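Pivex walking shoes: your questions

What are they made of?
The upper is recycled polyester and the sole is a rubber blend that can be ground up and used again. The laces are just laces. We looked into clever laces and came back.

Will the soles rot while I'm wearing them?
No. They are not compost, whatever the chap in the Brekthorpe shop told you. They need a proper grinder, and your feet don't count.

How long do they last?
Most pairs manage nearly 1000 miles on paths and pavements. Scree is another matter, and so are dogs.

How do I send old ones back?
Bring them to any Ranjbar shop or ask us for a prepaid bag. Each bag holds 2 pairs, or one pair if you have feet like our founder's. Knock the mud off first, please.

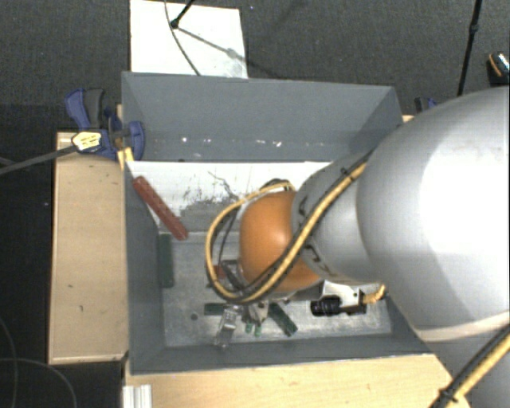 Gyu-bin Geum wrote in to ask whether a pair from another maker could go in the same bag, as it seemed daft to post it half empty. It can't, sorry. Our grinder is set up for our own rubber, and other people's glue gums it up for days.

Do I get anything for it?
A voucher for £10 off your next pair. It won't buy the Liker sandals, which we only stock and don't make.

Can I wash them?
By hand, in cool water. The machine will shrink the lining – and then you'll write to us about it.

Do you do half sizes?
From March, yes, up to a 9½. Above that you'll have to pick a side.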